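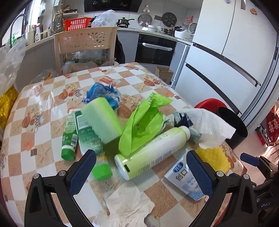

Wycliffe Muriithi has sorted other people's trash for nine years, and he still gets asked the same thing at parties. "They want to know if it all goes to the dump anyway," he said. "Some of it does. I tell them that."

Muriithi runs the sorting line at the Dornness transfer station, which takes household recycling from the town and from Iltaswood across the river. He started there in February, on the night shift, pulling plastic bags off a belt.

Bags are still the main headache. They wrap around the rollers and somebody has to climb in with a knife. Last year the line was stopped 286 times, and he keeps the log himself in a spiral notebook. "Bags, hoses, Christmas lights," he said. "One time a wetsuit."

I asked him what people get wrong at home. He thought it over before answering.

"Wrappers. People see plastic and they put it in. But the thin crinkly kind, we can't sell it. Same with foam, same with toothpaste tubes. Bathroom stuff is the worst, nobody has a bin for it in there so it gets mixed up together."

His own house has two bins in the kitchen and one under the bathroom sink. His kids are 7 and 8 and they argue about yogurt cups. He rinses them, but not for long - a quick swish is enough, he said, and hot water is a waste.

The town is due to switch haulers this fall. Holovko, the company taking over, wants glass picked up separately, and Muriithi is in favor. Broken glass gets into the paper bales, and the mill sends them back.

"We had a whole truck come back once," he said. "You pay for it going and you pay for it coming home."

Does he think people will go along with another bin? Iltaswood will, he said. He was less sure about the apartments on the Dornness side, where there's hardly room for the bins they have now.

The new glass bins are supposed to be delivered before the first pickup. Residents who don't get one can call the station and ask for the front desk.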